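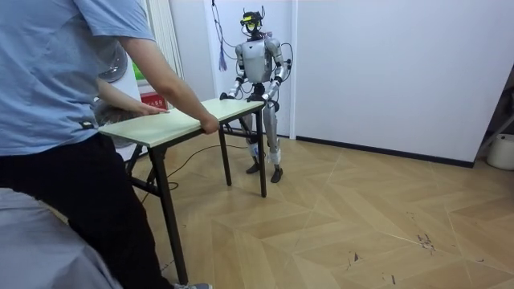
Who has to be in the room when a humanoid shares a load with a person?
Two people at minimum: the one holding the load and a second person at the stop control, who has no other job until the load is down.

Shared Carry Checklist, Humanoid Robots and Light Furniture
Site: Tramance test apartment, main room
Task: lift and move a folding table, one person and one robot
Reviewed by: Vernon Doucette
Form 793, December issue

Mark each item OK, FIX or N/A. FIX means the item is put right before the next run. A comment is required for every FIX and welcome on the rest.

SECTION A. ROOM

1. Walking path is clear for both parties, plus one full step on every side.
OK. Table was turned at an angle to the room to get the extra step on the window side. Leave it that way. Square to the wall, the person ends up backing toward the bed.

2. Floor is clean and dry, no loose bits.
FIX. There are small flecks on the floor on one side of the table. Feet with a flat sole don't roll over grit the way a wheel does. Sweep before the first run and again at lunch. The scuff marks are old and can stay.

3. Cables on the floor are outside the walking path.
FIX. One cable goes under the table and comes out the other side with a loop in it. Nobody should be stepping over that while holding a load. Run it along the baseboard, or lay a cable cover where it has to cross. Same finding as last time.

4. Fire extinguisher box can be reached without passing the robot.
OK. Check again if the layout changes.

5. Unused stands, ladders and buckets are out of the area.
FIX. The bucket goes in the closet. The dark metal frame next to it can stay if it's fixed to the wall at the top.

SECTION B. ROBOT

6. Overhead line is attached and checked by hand.
OK. Pull on it with your own weight before power-up. Don't go by the look of the knot.

7. Slack in the overhead line allows the planned steps and no more.
OK, with a note. Slack was set for a person of average height walking backward. If the route gets longer, set it again. Loops at the shoulder should never hang low enough to catch an elbow.

8. Joint covers and wrist bands are seated, labels readable.
OK.

9. Person and robot are at opposite ends, with the load between them at all times.
OK. Neither one walks around the load while the other is holding it. If the person needs to change sides, the table is set down first and the robot goes to hold.

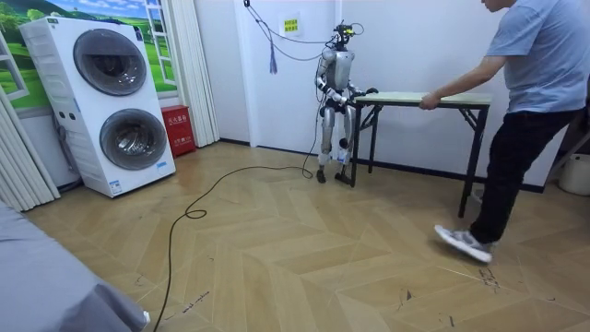 Item 9. Robot and operator at opposite ends of the table.

10. Arm force limit is set for the load.
OK. The limit on this unit is 200 newtons per arm. The Grorel controller goes back to its default after a restart, so read the value off the screen every time. Do not rely on the sheet taped inside the cabinet.

11. Emergency stop tested today, under load.
FIX. Tested, but with the arms empty. The test has to be done with the table in hand. What matters is whether the grip holds or opens when the stop is pressed, and both people need to know which. Write the answer on the board.

12. Battery above 20 percent at the start of each lift.
OK. The software warns at a lower level. We use 20.

SECTION C. GRIP AND LOAD

13. Load is inside the agreed weight, nothing on top of it.
OK. Clear the tabletop completely, including pens and remotes.

14. Fingers are where the person can predict them.
OK for the approach. For the lift itself, see the comment under 16. Fingertips on the top surface are fine for a light push or for finding the edge. They don't count as a grip. 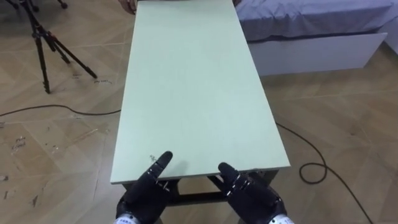
Item 14. Robot hands at the near edge, index finger of the left hand on the tabletop.

15. Folding legs are locked open.
OK. Push each leg sideways with your foot. On this table the crossbar has to sit fully in its catch. If a leg folds during the lift, the weight shifts to one end very fast, and the robot will try to correct for it.

16. Both hands confirm contact before the person lifts.
FIX. The person was lifting on a spoken count and the robot on contact, so the two were starting at different times. Pick one signal. My preference is contact first, then the count, then lift. Dhanial has this written up in the operator notes and the wording there is good, so copy it.

17. Person's hands are not between the load and a leg or brace.
OK. Hold the top by its edge or corner. Nothing goes under the frame.

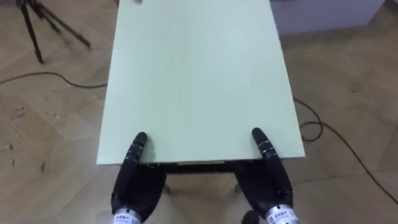

The same rule covers setting the table down, and I'd say it matters more there. People relax once the legs are close to the floor. Keep both hands on the edge until all four legs are down and the robot has let go, and only then step back. If the robot holds on longer than expected, don't pull the table out of its hands. Wait, call it out, and let the second person deal with it.

SECTION D. PERSON

18. Closed shoes with grip, laces tied.
OK.

19. No lanyards, scarves or long loose sleeves.
OK. Short sleeves are the rule for this task. Tie back long hair.

20. Stance is wide, with one foot back.
OK. The back foot must be free to move. Don't brace it against furniture.

21. Person has done the unpowered practice first.
OK. Record is in the Lerkivine binder, second tab.

SECTION E. AFTER THE RUN

22. Run log saved and any stops written down with the reason.
OK. "Operator stop" is not a reason. Say what the operator saw.

23. Overhead line and anchor inspected every 3000 cycles.
N/A today. Counter is on the controller's service page.

24. Open items: 2, 3, 5, 11, 16.
Items 3 and 16 stop the work until they're done. The others can be closed the same morning. Send the updated form to me before power-up and I'll check the cable route in person.

V. Doucette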